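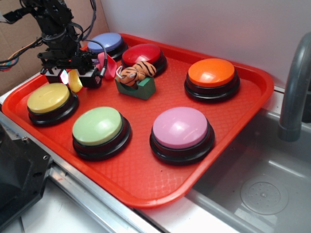
The toy library on Plastow Street opens at ten, but the woman who runs it is usually in by eight. She likes to get the returns checked before the first families come in. When I got there she was at a folding table with a wooden train set, fitting every piece of track to every other piece.

"People think the job is handing out toys," she said. "Most of it is looking for the missing piece."

She started lending toys out of her garage when her own children were small. A neighbor had a ride-on car that her son was tired of, and she had a play kitchen that her daughter never touched. They traded for a month, then other people on the block wanted in. She kept track of it in a school notebook, which she still has. The garage lasted four years. After that came a church basement that flooded, and then the present space, a former dry cleaner's with a long front counter that nobody has had the heart to take out.

A membership costs $50 a year and lets a family take home four toys at a time for three weeks. There are over 200 member families now. Some come every three weeks on the dot. Others sign up, borrow a slide for a birthday party and are not seen again until the next birthday.

I asked her what gets borrowed most. She didn't have to look it up.

"Anything big," she said. "The slide, the water table, the little trampoline. It's the stuff you don't want to own. A puzzle can go in a closet. A slide can't."

Water tables are all gone by the first warm Saturday. In February it is the indoor tents and the marble run. The marble run is a brand called Dirkesine, no longer made, and the library has two sets of it that she has been combining and repairing for years. When one ramp cracks she takes a ramp from the other set. She expects that before long there will be only one.

"I've written to the company twice," she said. "They moved, or they closed. The letters came back."

Cleaning takes up much of the week. Hard plastic gets washed in warm soapy water and dried on racks in the back. Wood is wiped with a damp cloth and never soaked. Cloth goes through the washing machine in a mesh bag, on cold, and hangs up overnight. She tried disinfecting wipes for a while and gave them up. They left a film, and she was going through a tub every two days.

Electronic toys are a sore point. She used to turn them down, then changed her mind after a mother told her that her son, who has trouble using his hands, couldn't play with most of what was on the shelves. Now there is a section near the door for toys that light up, talk or play a tune when they are pressed, leaned on or bumped.

"I was a bit of a snob about batteries," she said. "I thought good toys were wooden toys. A good toy is one that the kid in front of you can work." 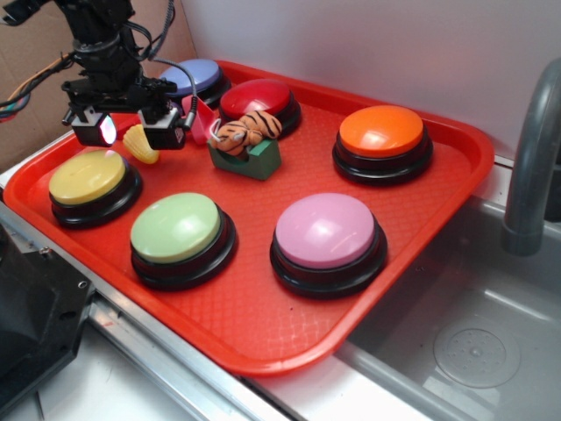

She has learned a fair amount about size and color since then. A small switch is hard for a small hand and even harder for a hand that doesn't close all the way. Strong, different colors help children who don't see well, and they also make it easier for a parent to say which one to try next. A toy that slides away when it is pushed is no use to anyone, so she keeps a roll of rubber shelf liner by the door and cuts a piece for whoever asks.

An occupational therapist from the Lobo clinic, two blocks over, comes in every other week and goes through the shelves with her. They don't always agree. The therapist would like fewer toys that make noise. The children would like more of them.

I wanted to know about money, and she was open about it. Rent is the biggest bill. Insurance is next, and it went up last year when they bought the trampoline. Memberships cover a little more than half of the total. The rest is a small grant from the city, a yard sale, and a jar on the counter. She pays herself for 16 hours a week and works a good many more than that.

Late fees were dropped a while ago. They brought in very little, and people who owed three dollars would stay away out of embarrassment and keep the toy. Now she calls them. "I just say somebody else is waiting for it. Usually somebody is."

Lost pieces are handled the same way. If a family loses a puzzle piece they are asked to look under the couch, and then to look again. If it doesn't turn up, the puzzle goes in a box marked "almost" and can be borrowed without counting toward the four. Some children go straight for that box. One boy likes only puzzles with a hole in them.

Donations are welcome, within limits. She doesn't take helmets, car seats, or anything that has been recalled, and she checks every item against the recall lists herself. She doesn't take stuffed animals for lending either, although a few live in the shop. Too many children fall in love with them. A bear went out once for three weeks and the phone call when it was due back was so bad that she told the family to keep it.

Her advice to anyone who wants to start a toy library is to start with 20 toys and a good shelf. The shelf matters because of the bins. Each toy has its own bin, with a photo of the full contents taped to the lid, so a parent can pack it up without reading a list. She got the idea from a toy library in Stesuta that she visited on vacation, and she says it cut her missing pieces in half.

By then it was nearly ten and a man with a stroller was waiting outside. She put the last piece of track back in its bin, checked the photo on the lid, and went back to the table for a tree that had rolled behind the tape.

The toy library is open Tuesday through Saturday, ten to four. It will be closed Wed 21 August for shelf repairs. Returns can be left in the bin by the side door, except for the slide.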